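4.2 Outlet access and extension cord use in rented rooms

The second part of the survey dealt with how tenants get power to the places where they use it. We asked households in Traststead to list every wall outlet in their home, to say which ones they could reach without moving furniture, and to list the extension cords and power strips in use on the day the form was filled in. Of the forms sent out, 539 came back complete enough to use. Together they listed 1,891 cords and strips.

Most of the housing in the sample was built before small electronics were common. The typical bedroom in the older blocks has one double outlet, placed near the door or behind the spot where a wardrobe usually goes. Kitchens were rewired in many of these buildings during later repairs, but bedrooms and living rooms were mostly left as they were. Tenants in these rooms have little choice about where the power comes from, and the cord makes up the distance between the outlet and the desk or bed.

The newer blocks in the Fiva district have more outlets per room, and we expected their tenants to report fewer cords. The difference was smaller than we expected. Tenants in Fiva used fewer cords in bedrooms but nearly as many in living rooms, where the outlets are grouped on one wall behind the place meant for a television. Several wrote on the form that the number of outlets was fine and the location was the trouble.

We sorted the listed items into three types: flat strips with outlets in a row, single extension cords with one socket at the end, and compact block or cube strips with outlets on more than one face (Figure 6). Flat strips were the most common type overall. Cubes were reported mainly on desks and bedside tables, where a long strip takes up too much room. Single cords were found mostly in kitchens and hallways, often feeding one appliance. 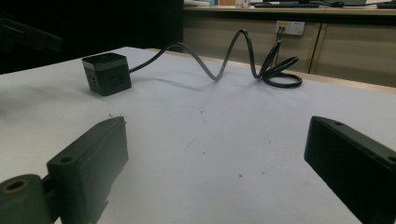 Figure 6. Cube-shaped power strip with its cord.

Does a longer cord use more electricity than a short one?
Any cord loses a small amount of power as heat, and the loss grows with length, but for lamps, chargers and laptops it is too small to notice on a household bill. The length matters more when a heater or another heavy load is plugged in, and in that case the thickness of the wire matters as well.

The question above was the one tenants wrote most often in the open comment box, and we printed it with its answer on the results sheet that went back to each building. Other comments were harder to answer in a general way. Many tenants wanted to know how much they could plug into one strip. The answer depends on the rating of the strip and the circuit behind it, and a large share of respondents did not know where to find either. When asked to copy the rating from the label, 22 percent left the line blank or wrote that the label could not be read.

Cord length was reported in feet, by the tenant's own measurement. We did not check these figures, and we treat them as rough. The median reported length was 6 feet. Longer cords were more common in the older blocks, as the outlet counts would suggest. Respondents in both kinds of building said they usually bought a cord longer than they needed because they were not sure of the distance when they were in the store. The extra length was then kept behind furniture, under a rug or in a coil next to the strip.

The last two habits deserve a comment. A cord under a rug cannot be seen when it wears, and foot traffic wears it faster. A cord left in a tight coil holds its heat when it carries a heavy load. Neither is likely to cause trouble with a phone charger. The forms did show some coiled or covered cords feeding space heaters, and these were concentrated in the ground-floor units of the older blocks, where tenants also reported the most complaints about cold rooms. Heating and outlet access should be looked at together in those units.

We also asked about connecting one strip to another. This was more common in living rooms than anywhere else. Tenants who did it gave distance as the main reason more often than the number of devices. In the Aubert Street buildings, where two outlets were added to each living room two years before the survey, the practice was rare. The Aubert Street group is small, and its tenants are on average younger than those in the rest of the sample, so the comparison should be read with care.

Age of equipment was the weakest item on the form. Most respondents could not say when they had bought a given cord, and many cords had come with the apartment or been passed on by a relative. We had planned to compare age with visible wear but dropped the comparison after the first batch of forms. A follow-up in the Jemora buildings will ask only whether the cord was bought by the present tenant, which can be answered without guessing.

Two limits apply to the whole section. Tenants filled in the form themselves, so cords that were out of sight may be missing from the lists. The survey was also done in June, when heaters are mostly stored away, and the number of cords used for heating is almost certainly too low. The Jemora follow-up is planned for the cold months for this reason, and its form has a separate line for cords that are put away for part of the year.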